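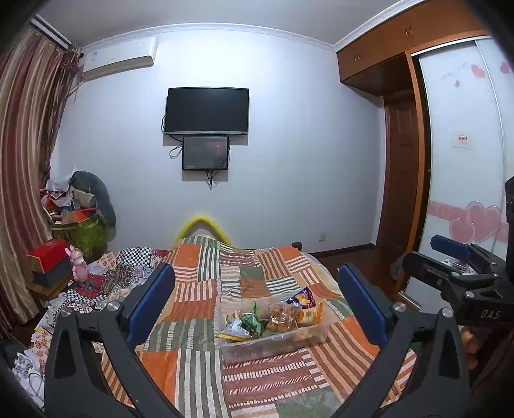 OK I have to talk about Harndale women's cricket because what a weekend that was!! Thread, and it's a long one, get a drink

So for anyone new here: Harndale play in the second division, home ground is the one with the slope behind the scoreboard, and before Saturday they hadn't beaten Storevness in a 50-over game since I started following them. Storevness are good. Like, annoyingly good

Storevness win the toss and bat. First 10 overs, no wicket, and I'm already doing that thing where I tell myself a draw would be fine (there are no draws in this format, I know)

Then Hannelore Aebischer comes on from the river end. If you haven't seen her bowl, she takes four little steps, barely a run-up at all, and the ball just hangs there. Left-arm spin, slow, slower than that, and batters who've been swinging happily all morning suddenly look like they're trying to swat a moth

Her first wicket was the opener, stumped by a mile. Second one was caught at slip, and the catch was ridiculous, one hand, falling the wrong way. I yelled so loud the dog left the room

Storevness still got to 211, mostly thanks to Holzer, who I will grudgingly say played a beautiful innings. That late cut of hers! She opens the face at the very last second and it runs away between two fielders every single time. You could put six people back there and she'd find the gap

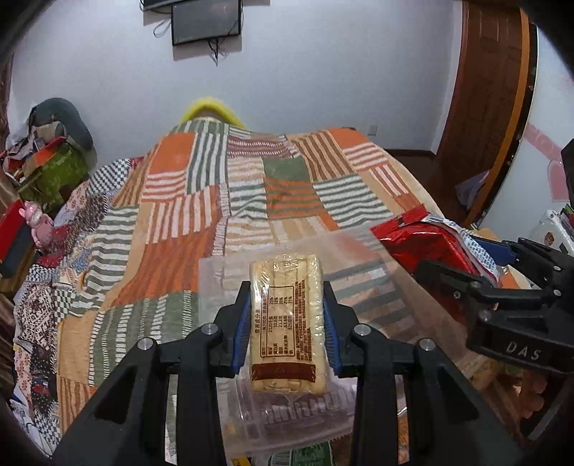 Anyway, the chase. Harndale lost both openers early and I'd pretty much given up. Then Ziro walks in at four, and she's been out of form since September, so the comments on the stream were not kind

First ball she leaves. Second ball she leaves. Third ball goes straight back over the bowler's head for four and you could hear the whole bench go up

What I loved was how she ran between the wickets. She was turning ones into twos all afternoon, with Aebischer at the other end later on (yes, she bats too, she's a proper number seven) and the two of them hardly even called. Just a look and they were gone

Needed nine off the last over. Dot ball. I was standing up by then. Two, one, a wide, one, and then Ziro swept it fine with two balls left and it bounced once and went over the rope. FOUR. Game over!!

The stream had 300 people watching at the start and 800 by the end, so I guess word got around. Please keep coming back, the commentary is just one guy and he gets so excited he forgets to say the score

Somebody asked about the points table: Harndale are third now with 11 points, and the top two go up. Storevness are still first but they've played a game more

Next one is away, and the forecast is terrible, so fingers crossed. I'll be posting through it if they get on the field. Also if anyone has a clip of that slip catch from a better angle, send it to me please, I've watched mine way too many times already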